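In praise of the nearly bare table

My aunt Lakshmi Thevar kept a table in her front room at Dakport that you could have landed a small aeroplane on, and as children we thought it a terrible waste. All that space and never so much as a newspaper! I have come round to her way of thinking, slowly and with a good deal of grumbling, and I should like to make the case for it here.

Most of us own a decent table and hardly ever see it. Mine spent years under post, chargers and a jigsaw of 600 pieces that I swore I would finish by June. When I cleared it at last I found I was fond of the grain, which I had quite forgotten – and I now allow one cup on it and very little else. 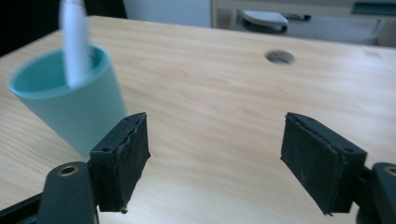

A turquoise cup on pale wood, with the round hole near the far edge.

People tell me this is fussy. My friend Ashwin Kotian, who is a kind man and a dreadful piler-up of things, says a table is there to be used, and of course he is right. But I use mine far more than I did. I can sit down with a letter or a bowl of peas to shell without first having to find somewhere to put everything else, and I get up again in a better temper.
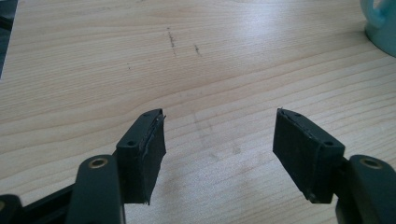

I don't hold with buying anything to achieve this, by the way. No trays, no clever little racks. A damp cloth in the evening and a firm word with whoever comes in carrying the post will do it, and if the odd smudge stays behind, well, let it. Aunt Lakshmi's table had plenty, and she polished round them.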